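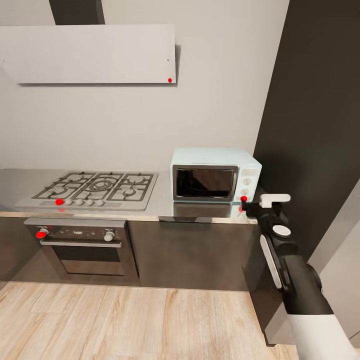 4. Putting your first battle map together

Right, you've got Killik installed and the base map loading, so now we get to the bit I enjoy most. In this section we'll make a simple map of a front line, with two sides, a few towns and a line of contact you can move from one day to the next. I'm using the Asberg campaign as the practice set because it comes with the download and it's small enough not to choke an old laptop.

Set aside an evening for your first go. My second map took me 60 minutes and it was still a bit of a mess!

4.1 Loading the practice set

1. Open Killik and choose New Project, then Land Campaign. Don't pick Joint Campaign, even if you mean to add aircraft later. You can switch that on afterwards.

2. Give the project a name and type a start date. The practice set begins in August, so leave the month as it is.

3. Click Import and find the folder called asberg_base. You should get 147 place names down the left-hand side. If you get fewer, the import stopped early – close the project without saving and do it again.

4. Zoom in until you can see the Ustora river. The whole campaign is really about who holds the crossings, so that's where we'll be working.

Note: the place names load in the local spelling. Go to View, then Names, to swap them over. Yến Cao, who tidied up the spelling list for this version, has put both forms in wherever she could find them.

4.2 Placing units

1. Click the Units tab and drag a brigade marker on to the map. Drop it near the town you want, and don't fuss over the exact spot yet.

2. Double-click the marker and fill in the side, the size and the source. The source box is the one people skip. Please don't skip it! I've got old maps with a tank regiment sitting on a hillside and no idea where I read that it was there.

3. Set the confidence slider. I use High when two separate reports agree, Medium for one decent report, and Low for anything I've only seen on social media.

4. Repeat for the other side.

Caution: Killik lets you stack markers on top of each other and doesn't warn you. If a unit seems to have vanished, drag the top marker away and have a look underneath before you add it again.

4.3 Drawing the line of contact

1. Choose Line, then Contact. Start at the northern edge of the map and click your way south, keeping the clicks fairly close together in hilly ground.

2. Where you don't know who holds a place, hold down Shift and click. You'll get a dashed stretch, and you can leave it dashed for as long as you like. (I have one valley that's been dashed all through the campaign.)

3. Press Enter to finish the line, then save a snapshot. Each snapshot is tied to a date, and it's the snapshots that make the slider along the bottom work.

4. Move to the next day, pull the line where it needs to go and save again.

Caution: pulling the line on an old snapshot changes every snapshot after it. Tick Lock Earlier Days as soon as you're happy with them.

Note: a project slows down badly once you get past 400 snapshots. Split it in two at a quiet point in the fighting.

4.4 Sharing what you've made

1. Go to File, then Export, and pick Picture for a single day or Slides for the lot.

2. Leave the Show Sources box ticked.

3. Add your delay. If you're mapping a war that's still going on, put in two days at the very least. I know it's tempting to be quick, but people live in these places.

If the export comes out with blank squares in it, the Văn terrain layer hasn't finished downloading. Section 7 covers that.

Section last changed December 14, 2024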